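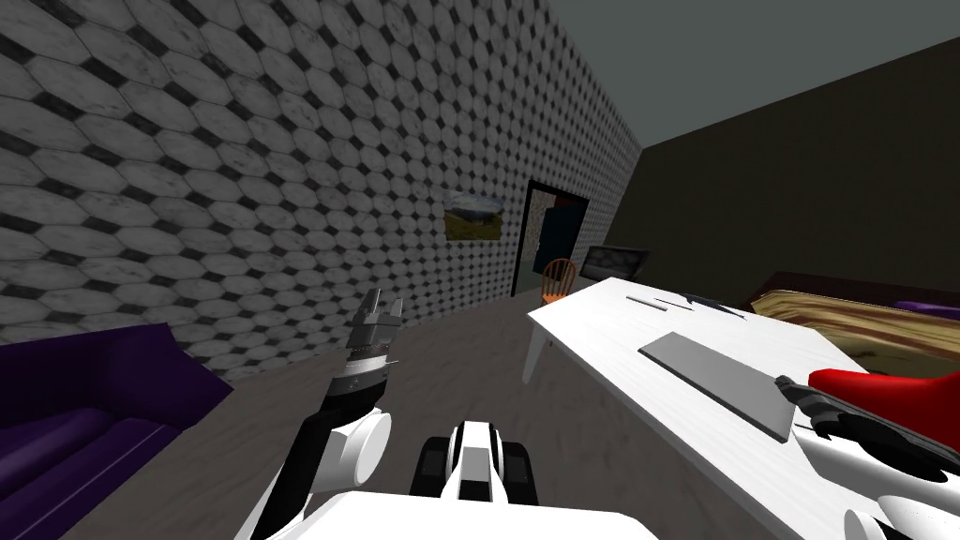
The sale of Pustura to Marex closed in May, and I have now had sufficient distance from the process to set down some observations for other founders. Pustura developed planning software for small manufacturers. A typical customer wanted to know whether a new station would fit on the floor before ordering anything. We served that market for 7 years, with a team that never exceeded 40 people.

The first approach did not come from Marex. Espinoza, a distributor with which we had worked for some time, made an informal offer that the board declined. The price was acceptable, but the terms required the founders to remain for 3 years with no authority over hiring. I continue to regard that decision as correct, although it was not unanimous.

Marex opened discussions the following winter. Its request list for due diligence ran to 200 items, many of them concerning contracts signed before we had a legal department of any kind. One early agreement with Todo, our first paying customer, contained a clause on change of ownership that none of us remembered. Obtaining written consent delayed the closing – and added considerably to our legal fees. Founders are advised to read their oldest contracts before a buyer does.

Communication with employees was the area in which we performed least well. Staff learned of the transaction on the morning it was announced, as the confidentiality terms required, but we had prepared no written answers on vacation balances, stock options or reporting lines. Those answers took a further week to provide. Several colleagues told me afterward that the week of silence troubled them more than the sale itself.

I remain with Marex in an advisory role through the end of the year. A second post will address the earn-out, including how its targets were set and which of them I would now negotiate differently.

July 29, 2024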